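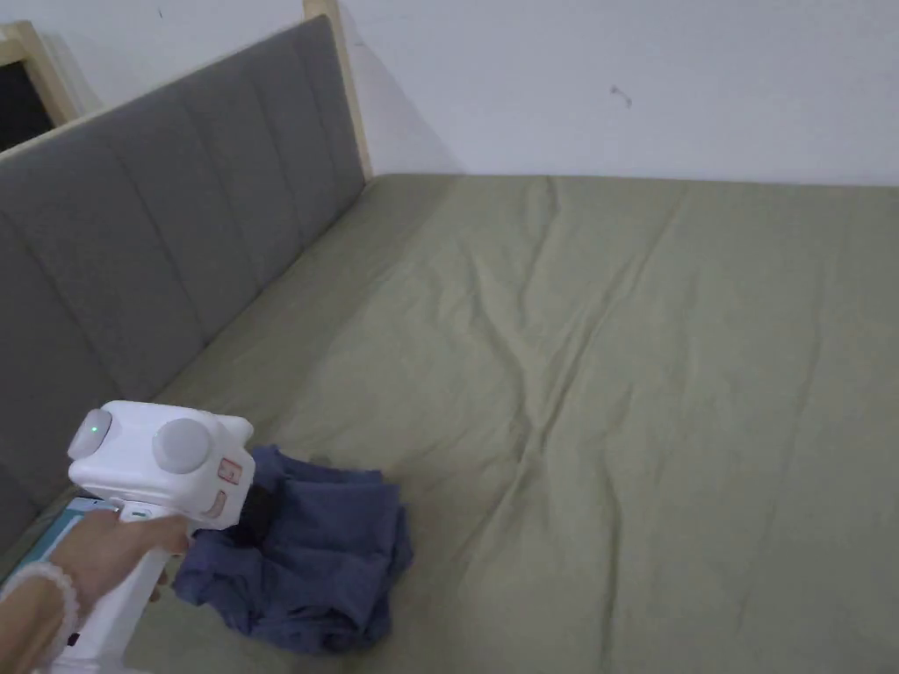 The Footsteps at Faltska House

Faltska House sits on a low hill outside Gurkcombe, at the end of a gravel road that the county stopped plowing years ago. It was built for a lumber dealer named Gorkier, who wanted a bedroom for every one of his children and ended up with 18 rooms and two staircases. The back staircase is the one people talk about.

The story goes that Gorkier's oldest daughter fell on those stairs one night in June while carrying a lamp. She died before a doctor could be brought up from town. The family stayed on for another 11 years, then closed the house and moved away. They left most of the furniture behind, and the Jadoon family bought the place with everything still in it.

The Jadoons rented rooms to summer guests. Several of them complained of footsteps going up the back stairs after midnight and never coming down again. One guest wrote in the visitor book that she had opened her door and smelled lamp oil in the hall. The page is still in the book, though the ink has faded and her signature can't be read.

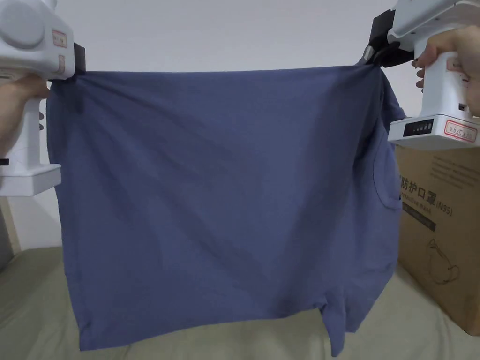

A blue-gray T-shirt, held up by its top corners.

Fahad Kiani has been going through the old county papers for us. He found the deed and the sale to the Jadoons, but no death record for a daughter. There is a gap in the records for that period, so the missing paper does not settle much. He did find a bill for repairs to the back stairs, including two new treads and a handrail.

Babar Tarar grew up down the road and remembers the house when it stood empty. He says kids used to dare each other to sit on the bottom step until dark. He tried it once and heard knocking overhead, which he puts down to the pipes. He has not been back inside after sunset.

The house is privately owned and is not open to visitors, so please don't walk up the drive. It can be seen well enough from the Gurkcombe road when the trees are bare. If your family has letters or photos from the Jadoon years, Fahad would like to see them. He is still looking for anyone who stayed there as a guest.

Posted 2020-12-19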